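Brellance Farm Survey Toolkit, Second Edition
March
By Kalkidan Kumsa

The Brellance Farm Survey Toolkit is a printed and digital package for organisations that study how farming households make decisions about land, water and income. It is supplied by Trinberg to university departments, local authorities, river trusts and advisory services. The second edition replaces the original ring-bound version, which is no longer in stock.

The toolkit was first drawn up for a study of hedgerow payments in the Hamada valley, where farmers were asked why they had joined, left or ignored a scheme that paid them to manage field edges. Much of the early questionnaire proved too long for a kitchen-table interview. The present edition has been shortened and the order of the sections changed, so that questions about money come after those about the land itself.

Contents of the package

The standard package contains one handbook of 200 pages, 13 questionnaire modules, a set of show cards for use during interviews, and a licence for the Nuvov data entry program. Modules may be used singly or together. Each carries its own notes on wording, expected length and known difficulties. The module on shared grazing has been fully rewritten, and the module on tenancy now deals separately with verbal agreements.

The handbook covers sampling, consent, interviewing, coding and the valuation of unpaid work. The last of these has its own chapter. Many small farms depend on hours that never appear in the accounts, among them bookkeeping, cooking for seasonal workers and the care of children and older relatives, and a survey that leaves these out will give a poor account of what a change in practice costs the household. 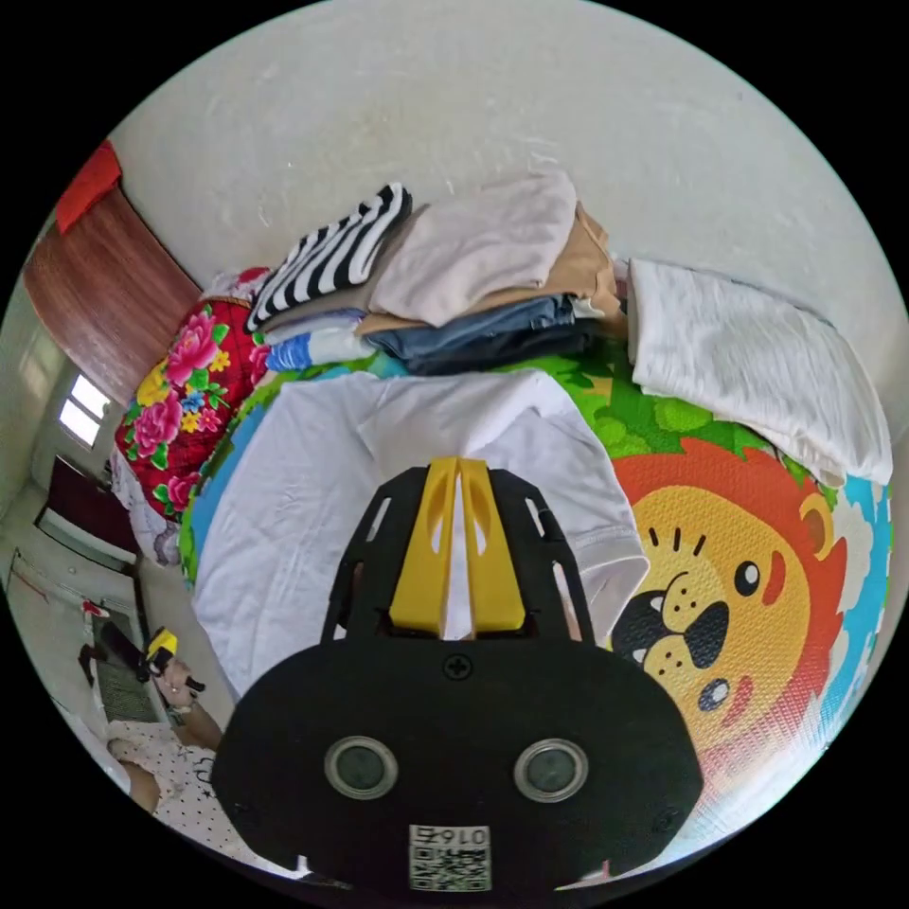 The time-use diary that goes with this chapter divides the day into half-hour periods and may be completed by any adult in the household. Respondents are asked to record a main activity and, where there is one, a second activity carried on at the same time. Tables at the back of the handbook show how the entries can be turned into a yearly figure. Users are free to apply their own hourly rates, and the rates used should be stated in any published report.

Data entry program

Nuvov runs on ordinary office computers and does not need an internet connection once installed. Answers are checked as they are entered – a field area larger than the holding, for example, will be queried – and the finished file can be opened in any common spreadsheet. The licence allows up to 5 named users within one organisation. Further users may be added by written request.

Records made with the first edition can be brought into the new program. The old module on machinery sharing has no direct match, and its answers are kept in a separate table.

Training and support

A one-day training course is offered at the Trinberg offices and may also be held at the customer's premises. It is intended for survey leaders and covers pilot interviews, the handling of refusals and the use of the show cards. Support by email is included for the first year.

Ordering

Orders should state the name of the organisation, the delivery address and the names of the licensed users. The handbook may be bought separately under order code 92. Students may apply for a reduced price with a letter from their department. Packages are sent out once payment or an official purchase order has been received, and unopened packages may be returned for a refund – opened ones cannot be accepted, as the licence key is printed inside the cover.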